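Didville Community Help > Home and Garden > Cleaning

Foil chip bags and wrappers: recycling or garbage?

Posted by stedance276, 13 Aug 2026

We moved to Didville in April and I still can't work out the sorting. Most evenings the cabinet in our TV room ends up with a chip bag, a water bottle and a snack bar wrapper or two on it. I've been putting the lot in the recycling and last pickup the bin was left behind with a tag on it. The tag only said "soft plastics". Does that mean the bags, the bottles or both?

Also, the top of the cabinet is dark and shows every greasy mark. What do you wipe it with?

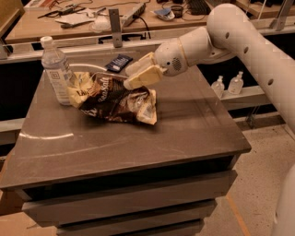

I don't want to use anything that leaves it sticky, and I'd like to keep crumbs out of the cable that runs along the back.

2 replies

Notau_flats

It's the bags. Chip bags are plastic with a shiny metal layer, and the sorting line here can't take them. They go in the garbage, same as bar wrappers. Bottles are fine in the blue bin. Empty them first and put the cap back on. Scrunch test: if it springs open again when you let go, it's garbage.

For the cabinet, brush the crumbs off dry, then use a damp microfibre cloth with a drop of dish soap. Wipe again with plain water and dry it. Unplug the cable before you start.

barrientos13

Barrientos Hardware had a drop box for soft plastics by the door, up to 9 bags a visit. Not sure if it's still there, so phone first. I just use vinegar on mine.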